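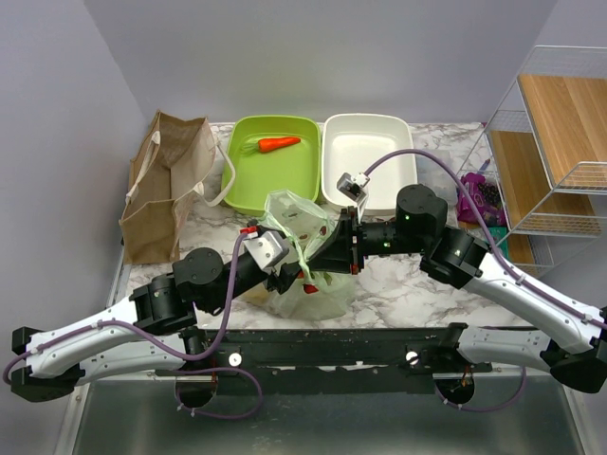
Gyula Dobos told me that people do not throw away food because they are careless, they throw it away because they forget what they have at home. I wrote this sentence in my notebook on the first day, and it became the starting point of my report on food waste in student kitchens.

Food waste in the shared kitchens of Vulemthorpe
Student: Miklós Somogyi
Supervisor: Adjoa Owusu
Submitted: 2024-01-15

1. Question

In our residence each floor has one kitchen and one refrigerator. I wanted to know which foods are thrown away most often, and if a simple list on the refrigerator door can change it.

2. Method

I sent a short questionnaire to all residents and received 183 answers. In addition, the residents of two floors agreed to keep their food waste in a separate bin. I weighed each bin in the evening with a kitchen scale and wrote the weight in grams. On the second floor we put a paper list on the refrigerator door, where everybody could write what must be eaten soon. The third floor had no list.

3. Results

In the first week the third floor threw away 3236 grams of food, and the second floor 1454 grams. Bread was the largest part on both floors. After bread came cooked rice and salad leaves. Meat was almost never in the bin, probably because it is expensive.

In the questionnaire, many students wrote that the packages in the shop are too large for one person. Onni Saarinen, from the third floor, wrote that he buys a whole loaf and eats half of it.

4. Problems

The second floor has fewer residents, so the two numbers cannot be compared directly. I should have divided by the number of persons, but some of them were at home for the holiday in January and I did not note the dates. On one evening the bin was emptied before I came, and nearly 474 grams is my estimate for that day. Coffee grounds were also a difficulty. At first I weighed them, later I did not.

5. Next step

I would like to repeat the weighing for a full month, with the list moved to the third floor. Margit Lakatos has offered to lend me a better scale for this.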